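How People Look for Someone Who Went Missing in a War
By Hinata Sakamoto
17 Nov 2019

When a war ends, the fighting stops, but a lot of people are not where they used to be. Some soldiers are in prison camps far away. Some families have run from one country to another. Children may have been sent to live with strangers to keep them safe. Some people have been arrested, and their families were never told where they were taken.

A person is called "missing" when the family does not know if he or she is alive or dead. It is a hard thing to live with. A family can't hold a funeral, and they can't plan a welcome home party either. Many families keep asking for years.

After World War II, millions of people in Europe were looking for someone. There were no cell phones and no internet. Many homes had been bombed, so letters sent to the old address came back, or never came back at all. 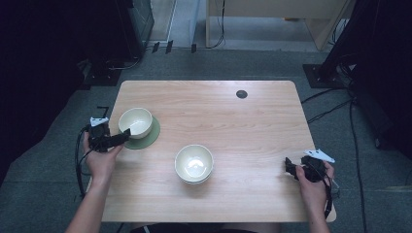
How did people search without computers?

They used cards. A mother who was looking for her son would fill out a form with his name, his birthday, the town he came from and the last place anyone saw him. A clerk copied it onto a card and put the card in a drawer, in order by last name. If the son was looking for his mother too, his form went into the same set of drawers. When a clerk noticed that two cards matched, letters went out to both of them.

People also pinned notes to walls in train stations, and newspapers printed lists of names. The radio read names out loud. Soldiers coming home from prison camps were shown photographs and asked, "Did you ever meet this man?"

Why names cause trouble

You might think a name is enough to find someone. Often it isn't. The same name can be spelled many ways, above all when it moves from one alphabet to another. A clerk who only heard a name spoken had to guess at the letters. Very young children sometimes knew their first name and nothing else. And some people had used a false name to stay alive during the war and then kept it.

So searchers learned to file names by how they sound. They also compared other facts -- a birthday, a father's job, a scar on the left knee.
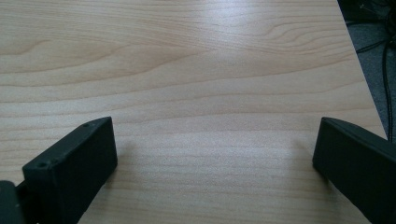
Birthdays can be wrong too. A boy of 14 might have said he was 17 so he would be allowed to work. If his sister later gave his real birthday, the two cards would not look like a match.

What is an archive?

An archive is a place where old papers are kept safe so that people can read them later. For someone searching, the useful papers are often dull ones: lists of passengers on a ship, hospital records, a prison's record of who came in and who went out. One line on a list can tell a family that a person was alive on a certain day in a certain town.

Some archives stay closed for a long time. A government may not want others to see what its police or its army did. Papers also get burned or lost, and then there may be a gap that can't be filled.

Is anyone still looking?

Yes. Grandchildren and great-grandchildren still write in. Today many of the old cards have been scanned, so a search that once took months of opening drawers can begin at home. Scientists can sometimes use DNA to find out who is buried in a grave with no name on it.

People go missing in wars that are happening now, too, and the rules of war say that families have a right to know what happened to their relatives.

Something to try

Ask an older person in your family where their grandparents were born. Write down the name of the town and every spelling of the family name they can remember. Put the date on your paper, and write who told you.

Words to know

Clerk: a person who works in an office and takes care of records.
Trace: to follow clues in order to find someone or something.
Refugee: a person who has had to leave his or her country to be safe.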